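Lomow Hand Gripper Pair, Student Edition
Robles Teaching Equipment — Clubs and Competition

The Lomow pair is a set of two hand-held grippers for recording manipulation tasks without an arm. It is supplied to school and college teams entering the Varninham Household Task Challenge, and it replaces the earlier single-hand unit.

Each gripper is held in one hand and carries printed marker panels. Position is recovered from the panels after the session, so panels must be flat, clean and fully seated before recording. Scratched panels can be ordered singly. Team kits ship with 16 spares.

The bathroom fixtures task calls for both hands. One gripper lifts the hand shower from the rim of the tub and the other stays over the near edge. Keep the cable to the side of the operator's feet — trailing slack is the usual cause of an abandoned run.

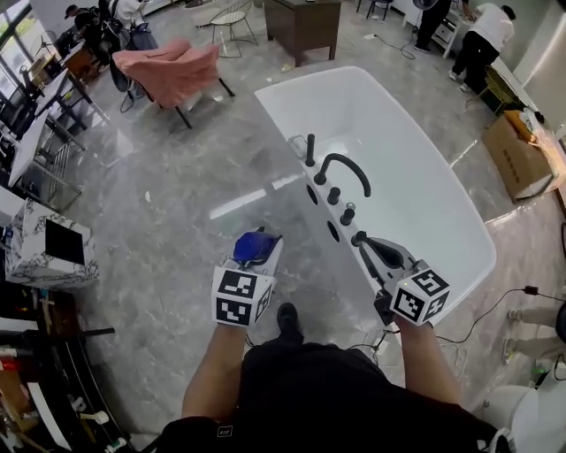
Specifications
Weight, per gripper: 133 g without cable
Maximum jaw opening: 40 mm
Cable: 6 m
Panels: black-and-white square markers on white
Sold as: matched left and right pair

Club use
Johanna Leitner's group at Bultthorpe Technical College uses the pair for its second-year project course. Her setup notes and a grading sheet by Yu-na Ki are included with each order. Teams should recalibrate after any panel change and log the panel set used for each session.

Ordering
Orders for the October round are accepted from registered teams only. Replacement cables and jaw pads are listed under Spares.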